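Fabric Walls and Quiet Rooms: Our Term Report
Nawal Mansour and Telmo Vidal, Plingate campus

When we started this project in September we thought noise in study rooms was mostly a matter of people talking, and it took us a good while (and a lot of cups of tea) to come around to the walls. Hard plaster throws sound straight back at you, while a coarse cloth soaks up a fair bit of it, especially the sharper, higher sounds.
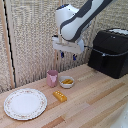
Figure 1. Coarse-woven wall fabric in beige and gray, behind a work table.

We asked students to fill in a short survey and were delighted to get 1,811 replies out of 2,000! Most favoured the rooms with fabric on the walls, although a few grumbled about the colour. Hidayah Nair kindly lent us her sound meter for two evenings, and our readings from the four rooms are in the appendix, along with the survey questions.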